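Kernuvier Two-Arm Recording Bench

Home > Equipment > Teaching and recording > Two-arm benches

Availability: built to order
Ships from: Rostwood workshop
Page updated 18th April

If you have ever tried to teach a pair of robot arms to do something your own hands do without thinking, you know how quickly the afternoon goes. You get the first arm behaving, the second one drifts, a cable works loose, and by the time everything is lined up again you have a handful of usable examples and a cold cup of coffee. We built the Kernuvier bench because we spent a good many afternoons like that ourselves, and we wanted something that would be ready to record when we walked in and still lined up when we came back from lunch.

The bench is sold as a complete station for gathering demonstrations. You guide the arms through a job, the bench records what they did along with the camera view, and you end up with a tidy folder of examples your learning system can train on. We don't sell the learning side and we don't mind which one you use. Our part is making sure the examples going in are good ones.

What comes with it

Two working arms with parallel grippers
Two hand-held guides, one for each arm
Table with clamp mounts, drilled and leveled before it leaves us
Fixed camera and its bracket
Foot pedal for starting, stopping and throwing away a take
Yensuk recording software, with updates for 2 years
Spare finger pads and a bag of cable ties (you'll use them, we promise)

How a session goes

Most people settle into a rhythm by the second day. Set out your objects, press the pedal, do the job at an easy pace, press the pedal again. If you fumbled it, hold the pedal down and the take goes into a separate folder. We suggest keeping those for a while, by the way. Several of our customers have found a use for their fumbles later on, especially the ones where the operator dropped something and picked it up again.

Go slower than you think you need to! New operators nearly always rush, and a rushed take is hard to learn from. It also helps to move things a little between takes, so that the cup or the box or whatever you're working with isn't sitting in the very same place every time. Write down what you changed. Yensuk has a notes box for each take, and it's well worth the few seconds.

Passing things from one arm to the other

We get more questions about handovers than about anything else, so a word on those. The arms mount on opposite sides of the table, with their reach overlapping in the middle, and that overlap is where you want to practice. Bring the receiving gripper in open and let it come to rest before the giving gripper does anything. Close, wait a beat, then release. The wait feels silly when you're doing it, but it gives the recording a clear moment where both grippers have hold of the object, and your system will have a much easier time with it.
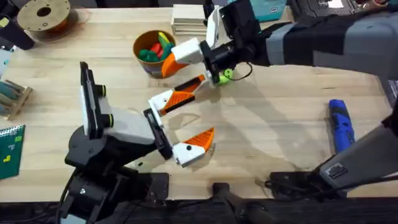 Start with small, light things that don't mind being dropped. Toy pieces are lovely for this, and cheap. Once those are going well you can move up to whatever you bought the bench for in the first place.

Good to know before you order

The table needs a level floor and room to walk all the way around it. Setup takes almost 13 hours the first time, spread over as many days as you like, and most of that is calibration you can leave running while you do something else. Later calibrations are much shorter. Finger pads wear with use, so check them whenever grips start to slip, and order new ones in pairs so both sides match.

The older Clistavton guides will work with this bench if you already own a set. You'll need the adapter lead, so please mention it when you write and we'll put one in the box.

To ask for a price, use the quote form and tell us a little about the job you want to teach. A rough sketch or a short clip of somebody doing it by hand is a great help to us. Benches ordered before the end of February have all gone out, and we're now taking orders for the next build.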